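Shelf Life, Measured at the Seam

Norbert Šťastný has spent 18 years testing seals on flexible food packaging, first at Coker and now at Lulitz, where he runs the film laboratory. His work concerns the narrow strip at the top and bottom of a bag where two layers of film are joined by heat. Most complaints about stale chips, he says, begin there.

"People blame the film," Šťastný says. "Film is easy to make well. The seal is made on the packing line, at speed, with crumbs and salt in the air. If a crumb lands between the jaws, you have a channel."

A channel leak can be too fine to see. Air enters slowly, moisture comes with it, and the product softens well before the printed date. The lab looks for such leaks by submerging filled bags in a vacuum chamber and watching for bubbles. Smaller leaks call for dye, which is applied inside the seal and left to creep outward.

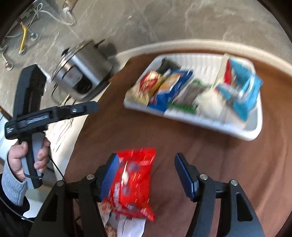 Does a thicker film give a better seal?

"Thickness mostly changes how long the jaws have to stay closed. Heat has to travel through the outer layer before the inner one softens. If the line speed stays the same and the film gets thicker, the seal will usually be weaker."

Last February the lab finished a comparison of two jaw profiles, one from Vaněk and one from Dirik. It covered 236 bags, all filled on the same line. Each seal was cut into strips and pulled apart on a tensile tester after 22 hours of conditioning at constant humidity. Šťastný declines to name the better profile. The difference in average strength was small, he says, and the spread within each group was of more interest to him.

"An average tells you very little here. I want the weakest strip, and I want to know which part of the jaw made it."

Opening force is the other half of the problem. A seal that passes every leak test may be too strong for an older customer to pull apart, and the film then tears down the side. The lab sets an upper limit as well as a lower one, and reviews both when a resin supplier changes.

His next project deals with single-material films, which are simpler to recycle but seal within a narrower temperature range. The first trials begin once the new jaw heaters have been calibrated.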